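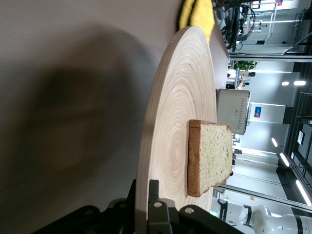
Fig. 1. Slice of bread on a round wooden tray.

MUS 2118 Popular Song: Form and Arrangement
Handout 5: The Disco Beat and What Rock Bands Did With It
Instructor: Aslak Backlund
Room: Kvam Hall, lower level

Read this before the October listening session. Bring the chart from Handout 4, because we will keep using its symbols (V for verse, PC for pre-chorus, C for chorus, B for break).

1. The basic pattern

The disco beat is in 4/4. The bass drum plays on every quarter note. The snare plays on beats two and four, often doubled with a hand clap. The hi-hat plays eighth or sixteenth notes, and in many recordings it opens on the "and" of each beat and closes on the next beat. This open hi-hat is the part most listeners recognize first, even when they can't name it.

Written out by eighth notes:

Count: 1 + 2 + 3 + 4 +
Bass drum: x . x . x . x .
Snare: . . x . . . x .
Open hat: . x . x . x . x

Compare the standard rock pattern from Handout 2, in which the bass drum is heard mainly on one and three. The snare part is the same in both. A drummer can therefore move from one to the other inside a song without changing the backbeat, and several of our listening examples do this at the chorus.

2. Bass

Two bass types are common.

Octave bass. The player alternates the root and the root an octave higher in eighth notes. The low note falls on the beat with the bass drum and the high note falls with the open hat. The part is easy to write and tiring to play. On synthesizer it is usually sequenced.

Syncopated bass. The player states the root on beat one and then leaves space, with short notes and passing tones leading to the next bar. This type comes from funk. It puts more weight on the player's timing, since the bass drum no longer doubles each note.

On your chart, mark octave bass with O and syncopated bass with S. If the part changes between sections, mark each section separately. Do not write "funky."

3. Guitar

The rhythm guitar in a disco arrangement is normally clean or lightly compressed. Chords are voiced on the top three or four strings and played as short sixteenth-note strokes, many of them muted by the left hand. The muted strokes have rhythm and no definite pitch. When transcribing, write them with an x notehead.

A rock band working over the same beat tends to keep some distortion on the guitar. Distorted chords fill the frequency range used by the horns and backing vocals, so the arrangement has to make room in one of three ways: the guitar plays less, the guitar plays single notes, or the horns are held back until the guitar stops. Listen for which of these is used. It may change during the song.

4. Horns and strings

Horn parts are usually short figures at the ends of vocal lines. Long held chords are less common and are kept for the last chorus or the break. A typical section is trumpet, tenor saxophone and trombone, with the trumpet on the melody note and the other two in close harmony underneath.

String parts have two jobs. One is a high held line above the chorus. The other is a fast run, up or down, leading into a new section. By the early 1980s both jobs were often given to a keyboard. In a recording with limited detail at the top end you may not be able to tell which you are hearing. Write "strings or keyboard" and move on.

5. Form

A radio single usually runs verse and chorus twice, a short break, and repeated choruses to a fade. The extended version, made for the 12-inch single, uses the same material in a different order and at greater length. The usual changes are:

- a drum introduction of 16 or 32 bars, so that a DJ can match it to the previous record
- a longer break, with instruments removed and brought back one at a time
- an instrumental pass through the chorus chords
- a drum ending in place of the fade

Instruments are usually added or dropped at the start of an eight-bar unit. If your count puts an entry at bar seven or bar nine, count again before you write it down. Some entries really are irregular. Tape edits are one source of this, and the cymbal sound at the edit point will sometimes give it away.

6. The voice

Spoken passages are frequent in the extended form. The beat is steady and the harmony often stays on one or two chords, so the singer can talk for as long as the arrangement allows. The rock examples make more use of this than the disco ones. Note where the speech begins relative to the eight-bar unit and whether any phrase is repeated later as a sung line.

7. Worked chart

The practice track is "Onstead," by the band Cloklow, in the extended mix on the course drive. The first part of the chart is given to show the layout.

Bars 1–16: drums only. No bass.
Bars 17–24: bass enters, O. Guitar muted strokes, no chords.
Bars 25–40: V. Guitar chords, clean. Horns silent.
Bars 41–48: PC. Bass changes to S. Open hat stops.
Bars 49–64: C. Bass returns to O. Open hat returns. Horn figures at bars 52, 56, 60 and 64.

Note the pre-chorus. The tempo does not change there, although most students report on first hearing that it slows down. The missing open hat and the longer gaps in the bass produce that impression. Check with a metronome.

Complete the chart from bar 65 to the end. The break is roughly a quarter of the total length.

8. Written work

a. The finished chart for "Onstead."
b. A transcription of two bars of the guitar part from the first verse, with muted strokes shown.
c. One page comparing the break in "Onstead" with the break in the Stasetti track played in class. Discuss order of entries first and sound second.

Charts may be in pencil. Transcriptions must be in ink or printed from notation software, with the clef and key signature on each line.

Due at the start of class, Wednesday, October 24, 2018. Work left under the office door will be marked as received the next morning.

Terms to know: backbeat, octave bass, muted stroke, break, extended mix, fade, tape edit.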